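Shorten the Preseason

21 Aug 2022

Gascombe has played its last tune-up before a regular season that starts too late and runs too long. The league added games in February to sell more tickets, and the players are paying for it.

Karnholm lost its starting goalie in an exhibition that meant nothing. Pattinasarany missed 30 games last year and came back slow. A 70-game schedule is enough hockey for anyone. Teams need fewer exhibitions, more rest days and a real break in the middle.

Owners say fans want more. The upper deck at Irkon Arena was half empty most nights last winter. I had a seat up there for $70 and could put my coat on the next one.

Cut the preseason to two games and start on time.

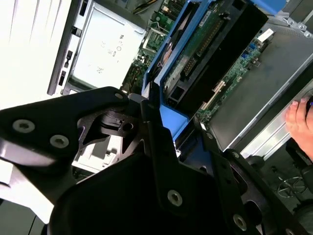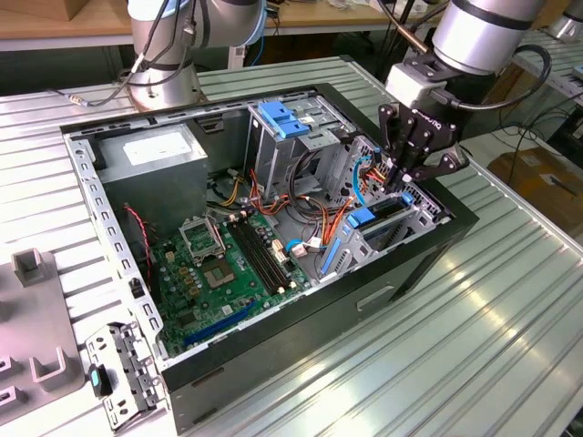
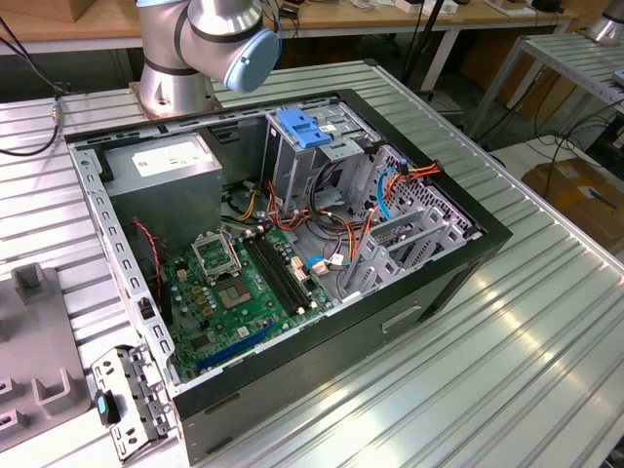

The open desktop computer, in three views.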